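How a Parliament Says Yes or No

Ok kids, quick one today. Laws! Who makes them, how they get made, and why it takes so long.

A parliament is a big group of people picked by voters. Each one is called a member. Each member speaks for one area, sometimes a city, sometimes a lot of farms and one gas station. In some countries it's called a congress or an assembly. Same basic job. Talk, argue, vote.

Let's make up a country. Call it Stivari. Stivari has 400 members in its parliament. That's a lot of people in one room, so there have to be rules, or everybody would be yelling.

Step one, somebody has an idea. Say a member named Lwazi Joubert gets letters from kids in the town of Dernunow. Cars go too fast by the school there. He writes the idea down in careful words. Now it's called a bill. (Not the kind you pay at a restaurant. Same word, diffrent thing.)

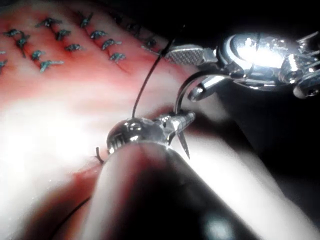

Step two, the bill goes to a small group. Twenty members, or fewer, who know a lot about that subject. Roads people for roads, hospital people for hospitals. They go over it line by line. It's slow, fussy work, a bit like those dark blue-green knots in the pink-red pad, each one tied with its own little tails. One word at a time. Does "near a school" mean next door? Or down the block? They have to decide. They can ask questions too. Doctors, bus drivers, teachers, anybody who knows stuff.

Step three, the debate. Everybody gets back in the big room. One side says why the bill is good, other side says why it isn't. They take turns. There's a person in charge called the speaker. Funny name, because the speaker mostly lets OTHER people speak. In Stivari the speaker is Gebhard Mayrhofer. If somebody is rude or won't sit down, he can tell them to stop. If they keep going, he can send them out.

Step four, changes. A member from Manninen says the bill should cover playgrounds too. That's an amendment. Big word, just means a change. They vote on the change first. Then back to the whole bill.

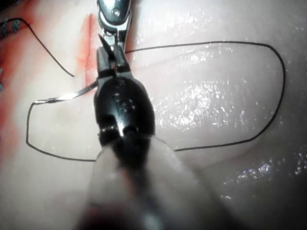 What happens if the vote is a tie?

It depends on the country. In some places the speaker gets to break the tie with one extra vote. In other places a tie means the bill loses, and things stay how they were.

Step five, the final vote. More than half has to say yes for a normal bill. Half of 400 is 200, so Stivari needs 201 if every member votes. Some really big changes need more than that, like changing the country's main rulebook, the constitution.

Step six, signing. In lots of countries a president or a king or queen signs the bill. Then it's a law. Everybody has to follow it, and that means the members who voted no too. And the president.

Can kids vote? In most countries you have to be 18. But you can write to your member at any age. Spell your name clearly, say where you live, say what you want changed. Short is fine. They get alot of mail.

Words to know
Bill: an idea for a law, written down
Amendment: a change to a bill
Debate: arguing with rules
Speaker: the person who runs the meeting

Next time: what a mayor does all day, with a trip to the town hall in Tirkness.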